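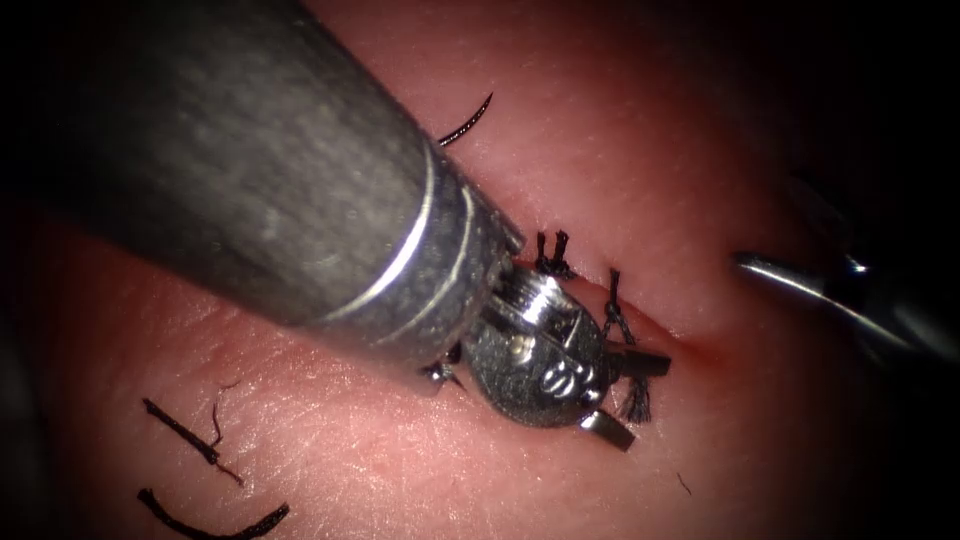
Moving the surgery check-in desk out to Grimham is going to cost people a morning's pay just to fill out a form, Catrin Griffiths told the Willetstead hospital board Thursday night, and she wanted to know which of them had tried the trip by bus.

None had. Or none said so.

Home News Local Health Schools Sports Obituaries Classifieds Contact

The board voted to go ahead anyway. From the end of the month anyone booked for an operation at Willetstead General will do their paperwork, blood draw and pre-op interview at the old Painemal furniture building on the Grimham road, not at the hospital itself. Operations stay where they are. So does the emergency room. Parking is free at the new place, which got mentioned a lot.

It is not a small change for people without a car. The Route 14 bus goes out that way but it stops at the feed store and turns around. From there it's a walk along the shoulder, no sidewalk, one streetlight. Griffiths said she did it in April with her mother, who uses a cane, and it took them most of an hour and they were late for the appointment and had to rebook.

"You can't tell somebody to show up with an empty stomach and then make them hike," she said. Applause from the back rows. The chair asked for quiet, twice.

Bujar Leka spoke for the hospital. He said the present check-in area was built for a much smaller town, that patients are being interviewed in a hallway, and that there's no room to build on the hill without tearing out the kitchen. The Painemal building has been empty since the store closed and the owner offered a lease the hospital could live with. The rent was not given out at the meeting. A copy of the lease is supposed to be availble at the front office next week.

Leka said a shuttle is being looked at. Pressed on it, he said "looked at" meant the hospital had one price from one company and thought it was too high. No start date. He would not promise one before the desk moves.

The hospital did mail a survey. It went to 362 people who had surgery over the winter and 97 sent it back, and Leka said most of those wanted easier parking. A man near the door asked if the survey had a question about the bus. It did not. Leka said that was a fair point and he'd take it back to the office.

Some other things that came up, in no special order:

The phone line. Several people said they call to confirm a time and get put on hold until it drops. Leka said two more people start on the phones this month and they'll work from the new building too.

Doing it all by phone or mail. Griffiths asked why the forms can't be sent to the house. Leka said part of it can, the medical history and the insurance pages, and the hospital wants to get there by fall. Blood draw has to be in person. He said a patient's own doctor could do the draw in a lot of cases, if the doctor's office agrees to send it over the same day. Griffiths asked him to put that in writing. He said he would.

Same-day check-in. Still at the hospital, main entrance, turn left. That desk is not moving — there was a good bit of confusion on this and it took a while to straighten out. If you've already done your pre-op visit you do not need to go to Grimham on the day of the operation.

Crossing the road. The lot is on one side and the building is on the other. The county owns the road. The hospital has asked for a crosswalk and the county has not answered yet.

The vote was five to two. Both no votes said they liked the building and didn't like the timing, and wanted to wait until there was a ride for people. A motion to hold off until September didn't get a second vote to carry it.

Himau, the contractor doing the inside work, has the walls up and is waiting on flooring. Offices in the front, blood draw in the back, restrooms along the side. The old showroom windows are staying. The work is on schedule, the board was told, and there is money set aside for a bench and a shelter at the bus turnaround, though that is still a long way short of the door.

The transit office didn't have anybody at the meeting. Reached by phone after, a dispatcher said adding a stop past the feed store would need a new timetable and a place for the bus to turn, and that requests go in writing to the office on Mill Street. She said they had a few letters already. Drivers can't let people off between stops, so please don't ask.

Griffiths has a petition out asking for the 14 to be extended. It's at the library, the laundromat and the pharmacy on Second. She wants 100 names before she takes it to the county and said she was most of the way there by the end of the night, people were signing on the hood of a car out front.

Patients with a pre-op appointment already on the calendar will get a letter with the adress and a map. If your letter doesn't say Grimham, go to the hospital like before. Anyone who can't get out there should call the surgery office and ask for a ride voucher. There is a small number of those each month and they are first come, first served. Leka said staff will also try to set appointments to match the bus, if you tell them you're taking it when you call.

Next board meeting is in the cafeteria, not the usual room. Public comment goes first. Sign-up sheet is by the door.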